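Home > Plumbing > Water Treatment > Softeners and Filters

Softener metered correctly, kitchen cold still scaling

Cecilia Ofori
5 February 2020

Raw water here in Cuklow tests at 19 grains per gallon. The softener is a Skiltdale single tank, metered, installed by the previous owner. The meter logged 2,609 gallons for January, which fits our use. Hot water at every fixture tests under 1 grain. Kitchen cold leaves white scale on the spout and dries to a film in the sink. Bathroom cold is fine.

I have replaced the aerator and cleaned the injector. Salt level is normal, no bridge. Before I pull the control head I would like to know whether the head can cause a fault at one tap only.
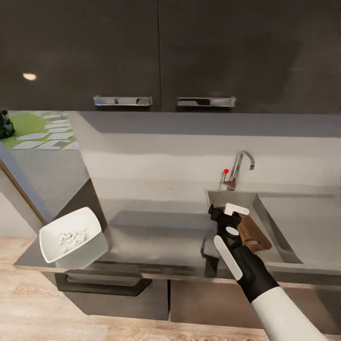 Abdul-Rahman Ayaaba
No. A bad head seal or a cracked riser would leak hard water to the whole house, hot side included. Your kitchen cold is almost certainly piped ahead of the softener. It was common practice to leave one cold tap hard for drinking. Trace the line.

Theophilus Odoi
Don't rule out the head yet. A bypass valve that doesn't fully seat gives partial hardness, and a water heater evens out the swings. You could read low on hot and high on cold from the same leak. What does kitchen cold test at, in grains?

Cecilia Ofori
Strips only so far. They read "hard," top color block. The basement ceiling is closed, so tracing means cutting drywall.

Abena Bawa
Strips are too coarse for this. Use a drop titration kit. I use the Sutico one, but any kit that resolves to 1 grain will do. Order of work:

1. Run kitchen cold for two minutes. Fill a clean 100 mL bottle and label it.

2. Take the same volume from bathroom cold, then from the outside spigot. The spigot is normally unsoftened and gives you the reference.

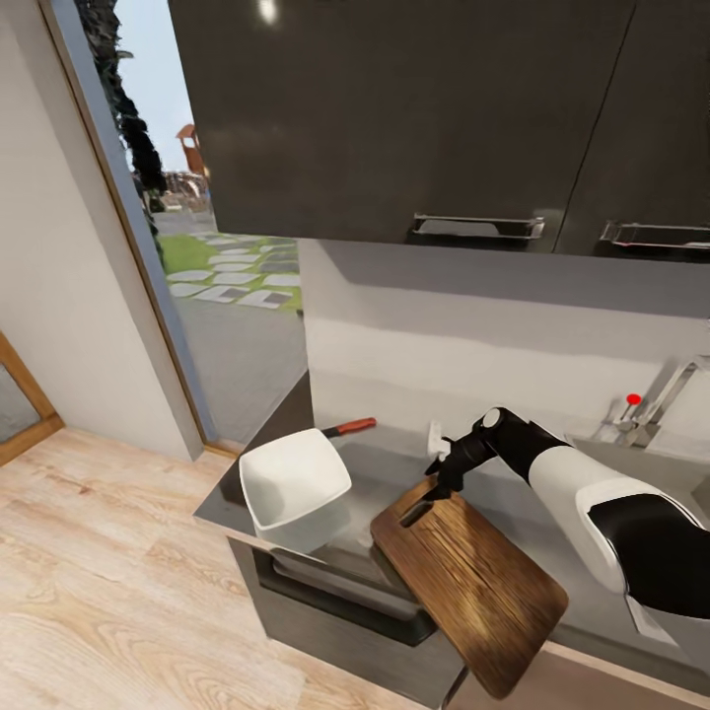
3. Titrate all three on the same day with the same reagent.

4. If kitchen matches the spigot, it is a separate hard line. If it falls between the spigot and the bathroom, you have mixing, and Theophilus may be right about the bypass.

5. Repeat the kitchen sample with the softener in bypass. A hard line won't change.

Benedicta Sowah
One addition to step 1. Close the hot stop under the sink before sampling. A worn cartridge in a single-lever faucet can cross over, and then you are testing a blend. I found this with a Fiadzo cartridge that looked perfect.
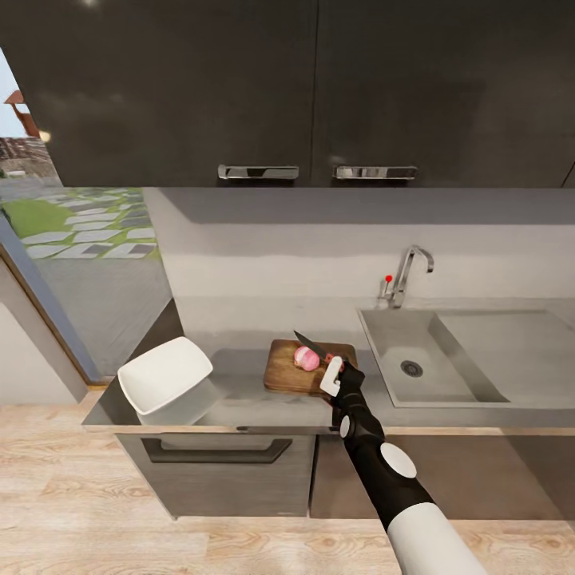 Scale pattern is weak evidence, but it costs nothing to look at. Water that evaporates in place leaves all of its minerals behind, so the deposit depends on standing time as much as on hardness. With a round drain and a slotted grate, I would expect the first crust in the slots, and on a gooseneck at the outlet. Neither tells you which pipe the water came from.

Theophilus Odoi
Agreed on the crossover. I still disagree that a separate line is "almost certain." Plenty of houses have every cold tap softened.

Abdul-Rahman Ayaaba
Bathroom cold is soft. A leaking bypass would have to skip the bathroom. How?

Theophilus Odoi
Low flow in the bathroom, if the leak varies with demand. Unlikely, I grant you.

Cecilia Ofori
Kit came. Results with the hot stop closed: spigot 19, kitchen cold 19, bathroom cold under 1. With the softener bypassed, kitchen cold is still 19.

So it is a separate line, and the head stays where it is. The choice now is to tie the kitchen into the softened trunk or leave it hard and wipe down.

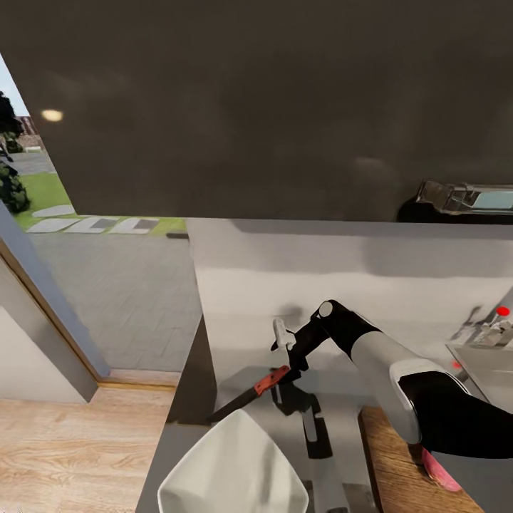 I lean toward leaving it. The tie-in needs the ceiling opened, and my husband would like to keep drinking water without the added sodium. I will soak the aerator in vinegar monthly and see how the cartridge holds up.

Abena Bawa
Reasonable. If you do open the ceiling later, put in a tee with a shutoff on each leg so you can switch between hard and soft. Cap the unused side close to the tee to avoid a dead leg.

Recent topics in Water Treatment
Resin bed replacement: gravel or no gravel?
Brine tank overfilling after power outage
Drain line air gap for basement softener
Sediment filter before or after pressure tank

Tagged: hard water, scale, softener bypass, kitchen faucet

This site uses cookies to keep you logged in and to remember your settings. Accept | Manage preferences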